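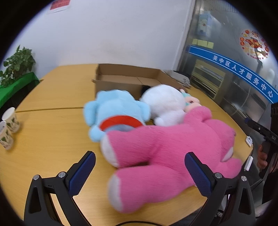

We've been testing the Sultuleck collection service for our toy-packing job, and a few people asked for notes. You send them a task, they do it by hand with hand-held grippers, and you get the recordings back as training data. Our task is plain: soft toys go from the table into an open cardboard box. A long fluffy one like the pink toy is harder than it sounds when it's lying on its side. You have to decide where to close the fingers, and there's no obvious spot.

Background for anyone new here. I work on the packing cell for Sriwong, and the arm already handles boxed goods fine. Plush is where it struggles. It squashes, it slides, and it never sits the same way twice.

What we ordered: 400 episodes of their Balance plan. That's the middle one. You get mixed toys, mixed starting positions, and a person on their side who reads your task sheet and writes back with questions before anyone starts. I got a page of questions. Most of them were fair.

The best question was "does it matter which way up the toy goes in?" I had not written that down anywhere. I said no, as long as the flaps can close. Looking back, I should have asked for a split so we could train on both.

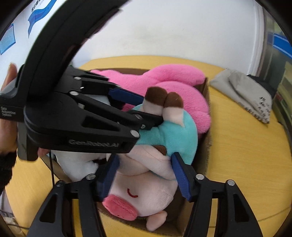 Pig in the box, upside down, legs up. Allowed under our rules.

Delivery was 8 working days from the signed task sheet. They quoted the same, so no complaint. Files came in one batch with an index sheet -- I would have liked a small first batch to check before the rest was done. Annelore Fuchs at Sultuleck told me you can ask for that. It isn't on the order form.

What I liked: the table isn't too clean. Paper cups, other toys in the way, a person working close by. Our first in-house set was shot on a bare bench and the policy fell apart the day someone left a tape roll next to the box.

What I didn't like: the labels. "Plush, large" covers almost everything. If one toy is wedged down the side of the box and another fills the far end, I want that in the notes, and it wasn't. Frauke Kramer on our team spent two afternoons fixing the index by hand.

Also, the episodes tend to stop as soon as the fingers open. We want a beat after release, to see if the toy stays put or springs back over the edge. I've put it in the task sheet for the next order. If you're writing your own sheet, put it in from the start.

Price is quoted per episode and changes with the objects, so my number won't help you much. It came in under what our own people's time cost us in February for a smaller set. I did not count Frauke's two afternoons in that.

Would I order again? Yes, for soft items. For boxed goods we have enough of our own. Next up is the Kidville range, which has a lot of ears and tails. I'll post once we've trained on it.

Comments

Ekow Odoi
Did you try training on just part of the set? Curious where it levels off for soft stuff.

Gudrun Ackermann
We had the same thing with labels, different vendor. We ended up sending our own list of words and telling them to pick from it. Helped a lot.

Hildegard Steinbach -- Sun 12 September
Can you share the task sheet, or at least the headings? Ours is one paragraph and I suspect that's our problem.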